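Open Garden Day at Pellholm: A Report for the Members

When Caroline Wanyama first wrote to ask whether our club would like to come over to Pellholm for their open garden day, I put it on the calendar and then, I'm sorry to say, forgot all about it until the week before. So thank you to everyone who rearranged things at short notice. We had 17 of us in the end, in two vans, and we left the library parking lot on Wed 19 June a little later than planned (my fault, I had gone back for my hat).

The drive out through Plolton is a pretty one and I would recommend taking it slowly. The town has planted up the whole length of the main street with hanging baskets, mostly trailing petunias and a silvery helichrysum, and they looked wonderful. We argued all the way to the county line over whether they were Wave petunias or the older kind, and never settled it.

The long border

Caroline met us at the gate in her rubber boots and took us straight to the long border, which runs downhill from the house to the pond. She has been working on it for years and it is planted so thickly that you can hardly see any soil. In mid-June it was all catmint and hardy geraniums and big soft clumps of lady's mantle, with the foxgloves just going over and the first of the daylilies coming in behind. I wrote down as many names as I could, but my pencil could not keep up with her!

Several of us asked about slugs. She goes out with a flashlight after supper and picks them off by hand, and she also leaves the hostas in pots on gravel up by the porch where she can keep an eye on them. She does not mulch until the plants are up and growing well. I have always mulched early, and my hostas look like lace by the Fourth of July, so I am going to try it her way.

At the bottom of the slope you come to the bog garden, with candelabra primroses along a narrow boardwalk. Do hold the rail if you go. Two of our party got a wet foot apiece and were very cheerful about it.

The vegetable plots

After a sit-down under the maples we walked over to Utach, the neighboring allotments, which open their gates on the same day. I think this was my favorite part. Every plot is different. One was as straight as a ruled notebook, with onions and leeks and carrots in rows, and the one next to it was a happy tangle of squash and nasturtiums with a bathtub full of mint in the middle. The pole beans were already halfway up their strings, well ahead of mine.

There is a shared compost area at the back, and the gardeners there were kind enough to let us poke around in it. They turn it every other weekend through the summer and then let it rest from November until spring. It smelled like a forest floor, and several of us stood there admiring it for longer than was probably polite.

The judging

The children's flower contest was judged after lunch, and we were invited to listen in. I had expected the judges to go mostly by size, but they spent a long time on how well a stem was holding up and whether the leaves were clean. A jar of sweet peas took first place in its class and I would have given it the same. The Swanepoel Cup, for the best front yard in the village, is not decided until later in the summer, so we will have to wait and hear.

Caroline told us the village put in more than 2000 bulbs last fall along the church road. We were too late to see any of them bloom, naturally, and she has made us promise to come back for the daffodils.

Tea and plants

Tea was in the hall, with a rhubarb cake that I have been trying to get the recipe for ever since. The plant stall was by the door on the way out, very cleverly placed, and I don't believe anybody walked past it empty-handed. I came home with a pink astrantia, a pot of chives I did not need, and a division of the very catmint we had been admiring all morning. It is in the side bed now and sulking a little, but I have hopes.

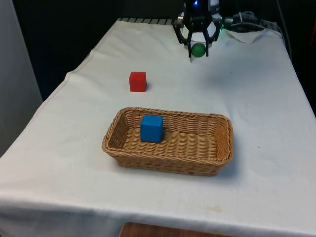 If you would like to go next year

Let me know by the end of winter so I can talk to Caroline about numbers. Bring sturdy shoes, a hat, and small bills for the plant stall. Lunch is bring-your-own, and there is plenty of shade to eat it in.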